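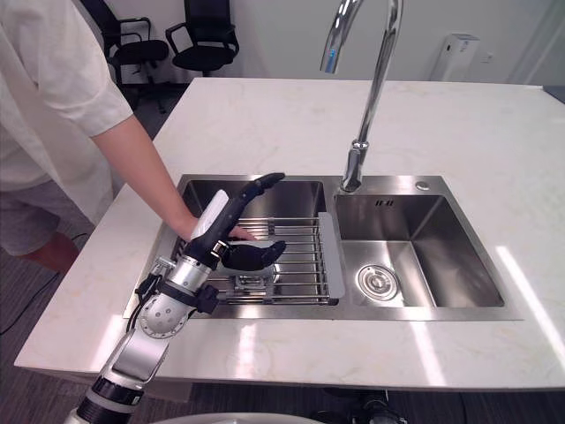 Krisztina Katona wrote after the March tasting that the new pale ale was the best thing she had drunk in Bambridge, and that she would have stayed for a second if the line at the bar had been shorter. Several other comment cards said much the same about the line. We have taken that seriously, and the changes are set out under Events.

Progress report, Plekach Brewing
To: Robichaud Small Business Fund
Prepared by: Edit Orbán
Date: 17/07/2023

Where we stand

The grant covers two pieces of work: moving the taproom from the back of the brewhouse to the street side of the building, and running a season of public events in it. The taproom is open. The event season is a little past the halfway point. The one item that is clearly behind is the cold room, which was due to be finished before the summer and is not.

Taproom

The bar has 11 taps, which was the number in the application. Eight pour our own beer and three are kept for guest breweries. Seating is for 60 indoors. The side yard can take more people in good weather, but the town has not yet signed off on the outdoor permit, so we only use it on event days under a temporary one.

The floor drain behind the bar was laid too high and had to be dug out and set again. The contractor did this at no charge, but we lost nine working days and opened later than we had told you. The glass washer also had to be moved to the other wall to reach the new drain, and we paid for the extra pipe out of our own budget.

Cold room

The panels and door are in place. The cooling unit from Altex arrived with a damaged fan housing and went back. The replacement was shipped last week according to the supplier, and the installer is holding two days for us. Until it is running, kegs stay in the old cooler across the yard and are rolled over by hand. It works, but it is slow on a busy night, and it limits how many different beers we can keep ready.

Events

We have held four of the seven planned events. The March tasting was the first, with 88 tickets sold. The second and third were smaller, and one of them was moved indoors by rain at short notice. The fourth was the open day, which brought in 300 people between noon and closing. We ran out of the wheat beer before five and of clean tokens not long after.

After the first event we made these changes:

Tokens are now sold at the gate and no longer at the bar.
A second pouring station with four beers is set up in the yard.
Water is free and has its own table.
The brewhouse tour starts on the hour, and people sign up when they arrive.

Comments about waiting dropped off at the open day. Comments about parking did not. The lot next door has agreed to let us use its back row for the next event, and we will see if that is enough.

Staff

Two part-time bar staff have been hired, as planned. The assistant brewer post is still open. We interviewed three people and made one offer, which was turned down over the early start times. The post has been advertised again with a later shift.

Money

Spending on the taproom is complete apart from the sign, which is ordered. Spending on events is slightly under plan, mostly because two bands played for less than we had allowed. We ask to move the unspent part to the yard station, so that we can buy the portable cooler we have been renting. The rental invoices and the quote for the purchase are attached.

Next period

Install and test the cooling unit.
Fill the assistant brewer post.
Hold the remaining three events, the last of them a harvest beer release with two guest breweries.
Get a final answer on the outdoor permit.

We would like a reply on the cooler before the next event if possible, as the rental has to be renewed two weeks ahead.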